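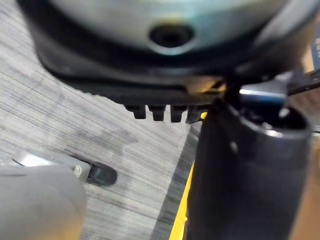
Kauft erst mal nur den Greifer und wartet mit dem Rest, hatte Drovberg schon im Frühjahr geraten, und mit genau diesem Satz fing unser Gespräch an. Ich hatte meine erste Frage noch gar nicht gestellt! Mir gegenüber saß jemand aus der Werkstatt in Zindport, vor sich eine Kanne Tee und einen Ordner mit Angeboten, und war sofort mittendrin. „Die bei Drovberg haben ja auch gut reden“, hieß es, „die haben ihren Kauf hinter sich. Wir mussten im März den Plan abgeben, und im März wussten wir ehrlich gesagt nicht mal, ob wir einen zweiten Arm brauchen oder bloß bessere Finger für den ersten.“

Ich mag solche Gespräche ja. Über Roboter wird viel geredet, über Rechnungen eher selten, und dabei fängt der Ärger meistens dort an (ich habe selbst mal eine Fräse bestellt und die Spannmittel vergessen, ich weiß, wovon ich schreibe).

Also, der Greifer. 1698 Euro stehen im Angebot, netto, ohne Versand. „Das klingt erst mal harmlos“, sagt mein Gegenüber und blättert. „Dann kommt der Flansch dazu, dann das Kabel in der richtigen Länge, dann will jemand eine Kamera am Handgelenk haben. Und die Kamera braucht eine Halterung, die natürlich nicht zum Flansch passt.“ Im Ordner liegt für jedes dieser Teile ein eigener Trennstreifen. Drei Lieferanten wurden angefragt, zwei haben geantwortet, und einer davon hat das Angebot nach acht Wochen noch einmal geschickt, mit neuem Preis und ohne ein Wort dazu. Drornero war der freundlichere von beiden, aber auch der mit der längeren Lieferzeit.

Was mich überrascht hat, war der Umgang mit den Fingern. Die stehen im Plan als Verbrauchsmaterial, zwischen Klebeband und Handschuhen. „Finger gehen kaputt, das ist so. Wer die als Anschaffung verbucht, muss jedes Mal einen Antrag schreiben, wenn ein Pad reißt. Wir haben das ein halbes Jahr lang so gemacht, und ich hab in der Zeit mehr geschrieben als geschraubt.“ Jetzt gibt es dafür einen festen Topf, der intern Kassa heißt und von dem man ohne Unterschrift etwas nehmen darf. Aufschreiben muss man es trotzdem, in einer Tabelle, und die Tabelle ist wohl nicht immer aktuell.

Dann kamen wir auf die Dinge, die gegriffen werden sollen, und da wurde es richtig lebhaft. Harte Teile, weiche Teile, große runde Sachen, die wegrollen oder sich eindrücken lassen, das alles braucht jeweils andere Kraft und eine andere Öffnungsweite. „Im Prospekt hält jeder Greifer einen Würfel. Na toll, Würfel haben wir nicht!“ Deshalb verlangt man in Zindport inzwischen eine Leihstellung, bevor irgendetwas unterschrieben wird, und zwar mit den eigenen Gegenständen. Plüsch gehört auch dazu, der gibt nach und sieht für eine Kamera aus der Nähe ohnehin nach nichts aus.

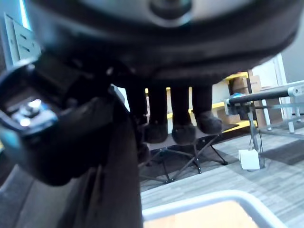

Was kostet am Ende mehr, die Hardware oder die Zeit? „Die Zeit, und zwar jedes Mal. Den Arm bezahlst du einmal, das Einrichten bezahlst du bei jedem Umbau wieder. Ich plane inzwischen für jedes neue Teil drei Tage ein, an denen nichts anderes läuft, und die stehen auch so im Budget, mit Stundensatz.“

Das fand ich so einleuchtend, dass ich gleich nachgehakt habe, wie man das der Leitung verkauft. Ein bisschen Gelächter, dann wieder der Ordner. Im ersten Jahr habe man die Tage einfach weggelassen, damit die Summe hübscher aussieht, und im Herbst fehlte dann fast die Hälfte vom Geld für Ersatzteile, weil die Leute ja trotzdem bezahlt werden wollten. „Seitdem fragt keiner mehr, warum das da drinsteht.“

Und der zweite Arm? Steht weiter auf der Wunschliste, mit Bleistift. Vorher soll der Platz geklärt werden, also Stromkreise, Laufwege, wo der Schaltschrank hinkommt und wie man an den Not-Halt kommt, ohne über etwas zu steigen. Für den ersten Arm wurde das erst nach der Lieferung überlegt, und er stand dann eine ganze Weile verpackt herum (das Foto davon hängt angeblich in der Teeküche, ich habe vergessen nachzusehen). Auch über gebrauchte Geräte denkt man nach. Da wäre mein Gegenüber vorsichtig, vor allem bei der Steuerung: „Mechanik kann ich mir anschauen. Eine Softwarelizenz, die am Vorbesitzer hängt, die sehe ich nicht.“

Ganz zum Schluss wollte ich noch wissen, was in den nächsten Plan als Erstes hineinkommt. Die Antwort kam sofort: Kabel, in zwei Längen, und diesmal gleich mit Reserve. Die Bestellung geht an Drornero raus, sobald das Angebot für die neue Halterung da ist.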